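Subject: Re: [homecare-list] Wool sweaters shrinking on the cold cycle
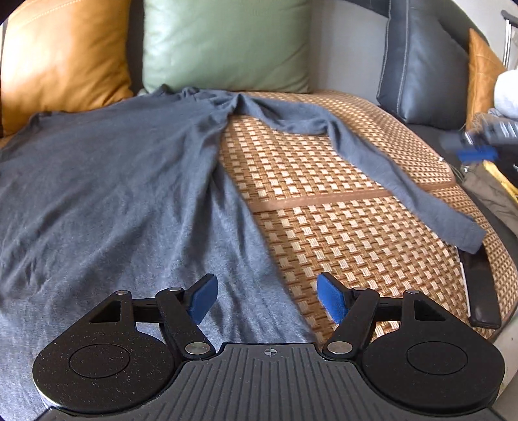 Why would a wool sweater shrink if it was only ever washed cold?
Agitation is the usual cause. Wool fibers have small scales, and when they rub against each other in water they lock together and pull tight. Heat speeds that up, but a long cold cycle with a fast spin can do it too.

On a morning in June, a member in Pulleck wrote:

> I have two wool sweaters that came out of the washer a full size
> smaller. I used the cold setting both times and hung them to dry,
> so I don't think heat was the problem. The washer is a front
> loader, 4 years old. I used the regular detergent, the same one I
> use on towels. The label says hand wash, but my old machine never
> hurt them. Is there any way to get the size back? And is it safe
> to try the wool setting on the others, or should I stop using the
> machine for these completely?

Taking your second question first. The wool setting on a front loader is usually fine if the label allows machine washing. Yours says hand wash, so I would go by the label. If you decide to risk it anyway, use a mesh bag, keep the load small, and turn the spin down as low as it goes. My machine lets me pick the spin speed and I keep it at 513, which is an odd number but that is what the dial offers. The default on my regular cycle is over 2000 if you believe the manual, though I think that page is a misprint.

Detergent matters as well. Regular laundry detergent often has enzymes that are hard on wool. I switched to the Flornier wool wash and have had no trouble with it. The store on Acheampong Street carries it, and they had a plain unscented one the last time I was in. Baby shampoo works too if that is what you have.

On getting the size back – you can sometimes recover part of it. Fill a basin with lukewarm water and a capful of hair conditioner, put the sweater in, and leave it for 60 minutes. Don't rub it. Press the water out, roll it in a dry towel, then lay it flat and pull it gently to the size you want. Pin the edges if it creeps back. You may have to do this more than once. If the knit has gone thick and you can't make out the stitches, it has felted and I don't know of anything that will undo that.

I would also stop hanging them. A wet sweater is heavy and the shoulders go first. Flat on a towel is better, away from the radiator.

Does anyone here still have the Drarik drying rack with the mesh shelf? Mine has a torn corner and I would like to know if the mesh can be bought separately.

--
To leave this list, send a blank message with "unsubscribe" in the subject line.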